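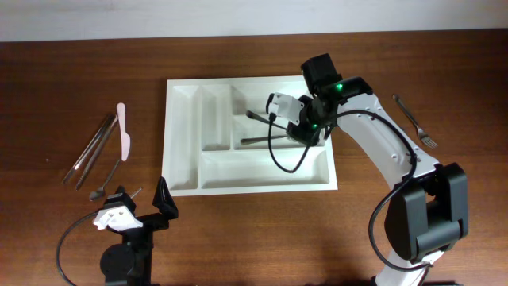
Birger Engström thinks the second batch went bitter because of the water and wants us to stop blaming the flour. Says so in the margin of last week's page, in pencil, twice. Fine. Testing it.

Thursday, July. Rye starter, continued.

Where we are: three jars going, all off the same mother. Jar A on tap water straight. Jar B on tap water left out overnight. Jar C on the bottled stuff from the Söderlund shop. Same flour in all of them, the Uver whole rye, bag opened Monday. Fed equal parts by weight, 130 grams flour and 130 water, less whatever sticks to the spatula.

7:40 am – fed all three. Kitchen cool, window had been open. Rubber bands on at the level line.

9:15 – nothing to speak of. A has a few bubbles against the glass.

11:00 – A and C moving. B flat on top. Smell of B is sharper, nail polish almost, wich I remember from the spring when I let it go hungry over the long weekend. Maybe I took the B seed from the bottom of the old jar? Didn't write down which end I scooped from. Write it down next time.

1:30 pm – C well past the band, domed. A a finger behind. B has woken up. So much for my theory about B.

Notes on flour since people keep asking me. The Uver is coarser than what we had from Estirell and drinks more. At equal weights it's a stiff paste and you can't really see the rise as well, it cracks instead of doming if you rush it. The Estirell gave a prettier jar and a duller loaf. I'd still go back to it for teaching somebody, easier to read. Not for our bread.

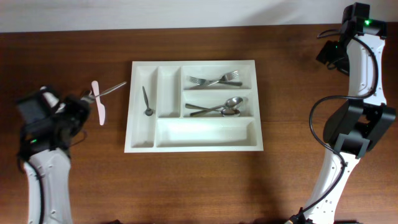 How long can the starter sit after it peaks before it's no good for a dough? With this rye I get a couple of hours at room temperature with no trouble, and overnight if it goes in the fridge right at the peak, but past that I feed it again and wait.

Baked off two small loaves from the A and C jars. B held back for tomorrow.

Dough same as page before: starter, rye, a third bread flour, salt, the spoon of dark syrup. No caraway this time so we can taste the thing. Mixed by hand, rested, into the tins wet. Smoothed the tops with a wet palm, dusted. Should have waited longer on the A tin. I was watching the clock for the bus and put them both in together when only C had the pinholes showing on top. So the comparison is already a bit spoiled, noting it so nobody quotes me later.

Oven: the Flelto runs hot on the left. Swapped the tins halfway. Forgot steam for the first minutes, then threw a cup of water on the bottom tray and got a burned wrist. Small.

Out at 5:20. C loaf higher, split down one long side. A loaf lower, tight, pale on the end that started on the right.

Tasting has to wait till tomorrow, rye cut warm is glue. Cut the end off A anyway. Glue. But NOT bitter, and that's on plain tap water. Last week's bitter batch was also plain tap. So Birger, either the water changed or it isn't the water. I lean toward the old flour, the bag with no date that sat over the radiator all winter. There is a cupful left of it in the tin on the top shelf. Don't throw it out please, I want to run one jar on it.

Other things while I think of it
– the small scale drifts when the battery is low. Batch 3457 in the log is probably off by a few grams. Marked it.
– scald test: poured boiling water over a portion of the rye, left it to cool under a cloth. Sweet smell after lunch, almost malty. Want to put this in the dough on the next round, keep the total water the same.
– nearly out of the dark syrup
– jar lids: loose, not screwed. One popped last month and I was scraping rye off the cupboard door for days. It sets like cement, soak it first.
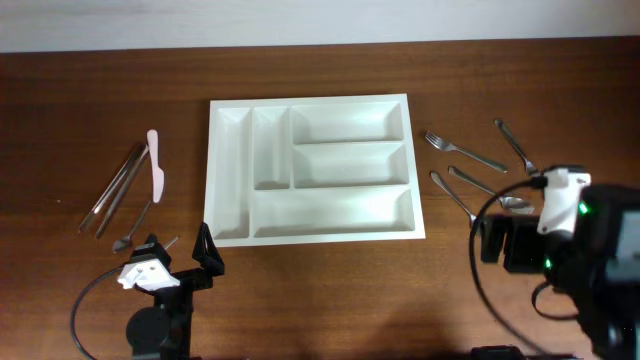 Plan for tomorrow

Morning: cut A and C properly, both from the middle, taste blind if somebody is around to hand me slices. Write down crumb, sourness, any bitterness at the back. Butter only after.

Feed all three again at 9, same weights. Add jar D on the radiator flour, tap water, seed taken from the top of A.

Bake B by itself and wait for the pinholes, bus or no bus. Left side of the oven, swap at half time, steam from the start.

If D comes out bitter then it's settled as far as I'm concerned. If it dosen't I owe Birger a loaf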